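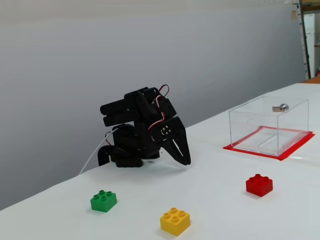 Figure 1. Green, yellow and red blocks on the white table, with the clear box on its red base further back.

Tidy-up time: does it help to see inside the box?
Project report by Chelsea Fothergill, Holroyd College, Early Years Design
2020-01-29

Introduction

I have wanted to do a project about tidying up ever since my placement at the Triltcombe playgroup last June, where I spent a good part of every afternoon on my knees looking for bricks under the radiators (and, on one occasion, in a welly). The children were lovely about helping, but they often stood in front of the shelf of lidded tubs looking quite lost, and I began to wonder whether the tubs themselves were part of the trouble. You couldn't see what lived in which. I asked my tutor whether this was too small a question for a term's work and she said that small questions were the ones she enjoyed marking, so off I went!

What I wanted to find out

My main question was whether children put bricks away more willingly when they can see where the others have gone. I also wanted to know if a coloured base would draw them to a particular box, or whether they would ignore it altogether and simply use whatever was nearest.

Materials

I kept things plain on purpose. The blocks are the short kind with four studs on top, and I chose green, yellow and red because every child in the group already knew those names. They are nice and shiny and show up very well on white. The clear box is acrylic and can be stood upside down on its red square base, so that it becomes a sort of little display case, or turned the other way up and used for putting things in. For comparison I borrowed a grey lidded tub from the playgroup shelf.

Method

There were 7 children in the group, and each had a turn with the clear box and a turn with the tub, on different mornings. Before each turn I laid the blocks well apart on the table, because when I practised at home with them close together my little cousin scooped up the lot in one go and that was the end of my observation. I gave each child 300 seconds, which felt terribly long when somebody was only halfway through telling me about their guinea pig. I wrote my notes by hand and typed them up the same evening.

What happened

With the clear box, 63 blocks went in over all the turns added together. With the tub it was 15 fewer. I don't want to make too much of this, as the group was small and two of the children had colds for the second half. What I noticed more was how they behaved. With the clear box they kept stopping to look through the sides, and one girl walked right round the table to see her yellow block from the back.

The red base was less simple. Several children put red blocks in first and then seemed unsure whether green was allowed. One boy asked me outright, and I'm afraid I said yes before remembering that I was supposed to stay quiet. His turn is marked with a star in my notes.

What I would change

I would use a base in a colour that none of the blocks share, or leave it white. I would also ask for a softer edge on the box, as the corners felt a bit sharp to me for small hands. And I would like to try it at the real end of a morning, with coats half on and parents at the door.

My thanks to everyone at Triltcombe for the loan of the tub, which has now gone back with its lid.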